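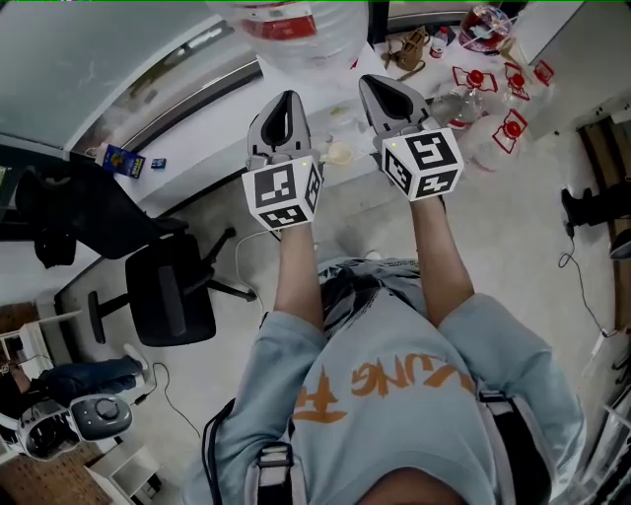
Passt der Motov Dachkoffer auch auf unseren Kleinbus?
Sobald der Bus Querträger hat, passt er. Die vier Klemmen fassen Träger bis 7 cm Breite.

Motov Dachkoffer 300 Liter

Schluckt das Gepäck einer Reisegruppe, die nur übers Wochenende wegwollte. Zwei Schlösser, 2 Schlüssel, von denen einer erfahrungsgemäß im Hotel bleibt. Leergewicht 25 kg, also bitte zu zweit heben.

Farbe: Schwarz, nach der Autobahn Insekt
Ersatzschlüssel: über Evley
Lieferung ab Dezember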